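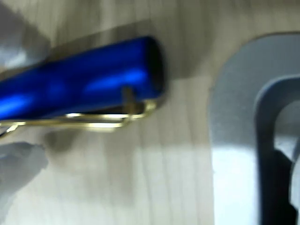

Hello all, and sorry for the slow answer to the question about keeping a nature diary going past the first few weeks. I've kept one since we moved to Wadivport, and the plain answer is that mine got better when I stopped trying to make it nice. My first attempt was a lovely stitched book with thick cream pages and I was so frightened of spoiling it that I only wrote in it on sunny days (so you'd think, reading it, that it never rained here!). These days it's a cheap notebook and whatever pen is in my coat, and that includes blue ones with a gold-coloured clip like the one at the top, which I'm fond of for the simple reason that a clip holds on to a pocket when I'm climbing over a stile.

Anyway, I'll go through the message properly, as there were several things in it.

> I started in October with good intentions and wrote every day for a fortnight, then every few days, and now the book is in a drawer. I look out of the window and it's the same pigeons. Do people really find something new to say every day?

No! Or I don't. I have whole weeks that say "grey, wind from the west, robin on the shed". I used to feel a bit ashamed of those, but they come in useful. Last spring I wanted to know when the chiffchaffs had got going the year before, and it was the dull entries before it that told me I hadn't simply missed them. If I'd only written on the exciting days I'd have had no idea whether I was out listening or sat indoors with a cold.

I've settled on 4 entries a week and I don't mind which days they fall on. Two of them are usually from the kitchen window and the rest from a walk, mostly the lane down to Prider and back along the creek when the tide's right. It's the same walk over and over. I know every gatepost on it by now, and that has been more help than any amount of going somewhere new, as I notice straight away when something's shifted. A hedge gets cut, or the celandines come up on one bank well before they do on the other.

> And do you put down numbers? I never know if I should be counting the birds or just saying there were some.

I'm hopeless at this and I've given up pretending. "A lot of lapwing" is what goes in the book. There's a proper count on the Jadoon marshes every winter and they do it with telescopes and clickers, and I'm very happy to leave it to them. Last time I looked, their golden plover figure was 3,374, and I can't tell you how anyone gets to the four on the end of that without losing their mind. If you like counting then count, of course, but don't let it put you off writing.

What I do put down every single time is the weather and where I was standing. I left out the second one for most of my first year and it drives me mad now. "Barn owl, very close, hunting along the ditch." Which ditch?

> My handwriting is terrible outdoors and I can't read half of it when I get in. Should I be copying it all out neatly?

I tried that too and it very nearly finished me off. Copying out feels like homework, and then you get behind with the copying and stop going out so that there's less of it to do. I now leave the outdoor scrawl exactly as it is and put one line underneath at the kitchen table if there's something I know I'll never decipher. Mud and all. A notebook of 192 pages lasts me a bit over a year at that rate and then it goes on the shelf with the dates on the spine.

One thing I would spend a few minutes on is an index at the back. I leave the last 2 pages blank and put in a line when something turns up that I'm likely to want again - first swallow, first frost, the otter prints by Oltier bridge (still my best day, and I wrote it up so badly that half of it is about my sandwiches). It's only a word and a date each time, but it saves leafing through the lot on a winter's evening.

As for the pigeons, I'd write about the pigeons. I had a woodpigeon pair in the ivy last summer who built what I can only call four twigs and a hope, and I got nearly a month of entries out of them. I was quite put out when they'd gone.

So get it out of the drawer and start again from whatever today's date is, without filling in the gap. Mine has a gap from when I had my knee done and it just goes straight from bluebells to blackberries.

Does anyone else on the list draw in theirs? I've been thinking of having a go at leaves, being the only thing that stays still long enough, but I don't know if ordinary pencil smudges too much in a pocket. I'd be glad to hear what people use. It's blowing hard here this afternoon and there's a mistle thrush singing right through it from the top of next door's ash, so that's today's entry sorted.

All the best from a windy Wadivport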